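Prendden hand grippers, used pair, three weeks in

We bought a pair of Prendden hand-held grippers in December to replace the Fotari set we had been using for door and drawer tasks. Fotari's grippers are fine for tabletop work. Away from the table they gave us trouble with tracking, and two of the three sets we own had cracked triggers. Sumathi Kandasamy and I split the testing. She did most of the kitchen and shelf work and I did doors, cabinets and the walking parts.

What comes in the case: two grippers, a head camera on a band, a strap, two charging leads and a card with a link to the software. The printed manual is 11 pages long and mostly covers pairing. There is no spare set of fingertips, which I would expect at this price. We paid $2,843 for the used pair with the camera. A new set was quoted to us at just over $3,000 before shipping, so the saving was small.

Setup

Pairing took most of a morning the first time. The left gripper connected right away. The right one needed a firmware update, and the updater failed twice before Mahnaz Shokri worked out that it wants the gripper on the charger and the trigger fully open. The manual says the first thing and leaves out the second. Since then, startup has been under a minute.

Calibration is done by holding both marker cubes in front of the head camera and turning them slowly. The software shows a bar for each face as it gets picked up. It is a simple routine and a new person can learn it by watching once.

Grip and fingers

The fingertips are curved, and that is the main difference from the Fotari, which has flat pads. On a lever handle the curve helps. You can hook the lever, pull down and keep hold while you swing the door. With flat pads I usually slipped off halfway through. Round knobs are another matter. The Prendden fingers touch in two narrow places and the knob turns inside them unless you squeeze hard, and after a dozen tries my hand was sore.

Thin things are weak too. Sumathi could not pick up a key lying flat on a counter without dragging it to the edge first. Paper was the same. For cups, boxes, cloths and bottles she had no complaints.

Tracking

I was most interested in this part. Each gripper has a cube with black-and-white markers, and the head camera reads them to place the hands.

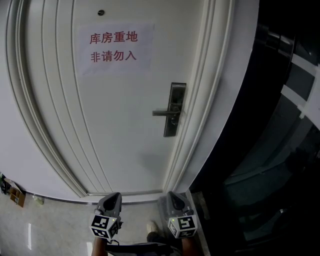 Plain white surfaces are hard on any camera tracking, and glossy floors and dark glass are worse. With the Fotari, a corner like that meant a jump in the hand path nearly every time. The Prendden held both hands through most of my approaches as long as I kept the cubes up in view. It dropped out when I reached low, or when one hand passed in front of the other. After a dropout it recovers by itself, but the path shows a small snap where it comes back, and you have to trim that by hand or throw the take away.

Looking down helps. I got into the habit of tipping my head a little before reaching, and my share of bad takes went down after that. Vitalii Hladun, who is a good deal taller than I am, had to shorten his reach to get the same result.

Comfort and battery

The grips are a bit fat for small hands. Hiba Chamoun could work the trigger but not for long, and she asked for the Fotari back for anything over half an hour. The head band is comfortable if you set it before switching the camera on. Adjusting it later means doing the calibration again.

Battery life was good enough for a morning – we charged over lunch and did not run out in the afternoon. The indicator light on the gripper is small and I would like one I could check without turning my wrist.

Software

Basic. It records, plays back and exports. The export worked with our Stelmakh controller after we renamed two fields. You can't tag takes while recording, so we kept a paper list. I wrote to support on a Wednesday about the tagging and had a polite answer the next day saying it was planned, with no date.

Compared with the Braltden

Yevdokiia Derkach lent us her Braltden pair for a few days. The Braltden is lighter and has better fingers for small objects. It also costs a lot more, and the trigger has a dead spot near the closed end that bothered all of us. For doors and handles I would still take the Prendden.

Would I buy it again

Yes, for handles, drawers and larger objects. If most of your work is keys, coins, cards and the like, look at the Braltden or keep what you have. Order spare fingertips at the same time. One of ours has started to show wear on the inside of the curve and the replacements are on back order.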